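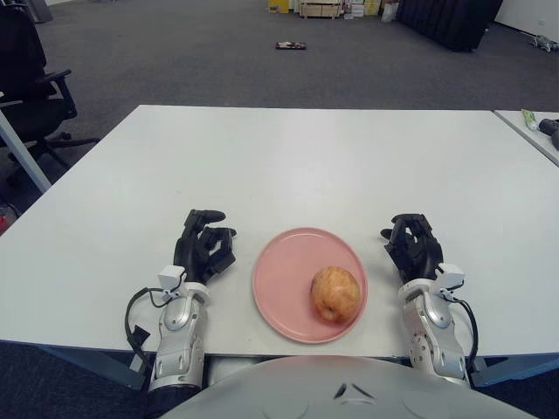

4.2 Setting zero on the Clivora 300 kitchen scale

The scale stores one zero point and keeps it until the batteries are removed. Any dish used for weighing must be zeroed out first. A round plate with a low rim, like the pink one holding the fruit, suits single items.

1. Place the scale on a level surface and press ON.
2. Wait for the display to show 0.
3. Set the empty plate on the pan and press TARE.
4. Add the item - read the weight once the digits stop moving.

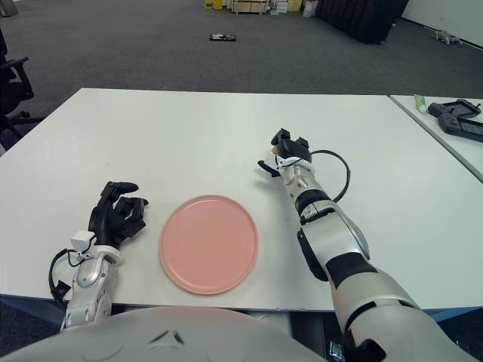

Plate with nothing on it, as required for step 3.

Note: The scale turns off after 9 minutes.

Caution: Do not press TARE with food on the plate. If E9 appears, see section 7.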